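Skenar forum > Arm builds > Gripper and wrist
Ticket: Gripper loses its open position after a few cycles
Status: open, waiting on parts
Opened by: Mathis Lemaire

Setup
Home build, arm clamped to a workbench in the garage. Parallel gripper with two printed fingers, Brunet servo, Grileck driver board, firmware from the Skenar repo with no changes except the limits. Wrist camera on a short bracket looking down past the fingertips.

Problem
Full open is set at 2,000 counts. After power-up the gripper goes to 1,993 and stays there, which I can live with. Once it has been closing and opening for a while, the reported open value is still 1,993 but the gap between the fingertips is visibly smaller than it was at the start. Power cycling does not bring it back. Re-homing does, until the next run.

What I tried first
Swapped the servo cable. No change.
Lowered the closing current limit to 200. The drift got slower but did not go away.
Went back to the previous firmware. Same behavior, so I put the current one back on.

Sunday, morning
Re-homed, sent the open command with nothing in the jaws and saved a view from the wrist camera to compare against later.

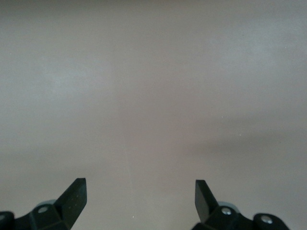
Jaws open over the bare table, wrist camera view.

I use the flat tops of the fingertips as the reference. They should come out at the same height on both sides, and here they do. The right finger looks narrower than the left from this camera, so don't compare widths between sides - compare each finger to itself in an earlier picture.

Sunday, afternoon
Ran the open/close loop with a foam block. At cycle 319 I stopped it and sent open again. Left finger was where it should be. Right finger was sitting inward. Encoder still said 1,993.

So the servo is returning to its position and something after it is slipping. Took the right side apart. The screw that clamps the link to the servo horn was not loose, but the hole in the printed link has gone oval and the link can rock on the horn by hand. The left link has no play that I can feel.

Current plan
Reprint both links with more walls and a metal insert at the horn. Inserts are ordered from Rallivia, should be here before the end of February. Until then I am running with the low current limit and re-homing before each session.

Question for anyone with the same gripper: did you keep the stock link thickness with inserts, or go thicker? There is not much clearance on the camera side - a thicker link might rub on the bracket when the jaws are fully open.

Will update after the new links have done a full run.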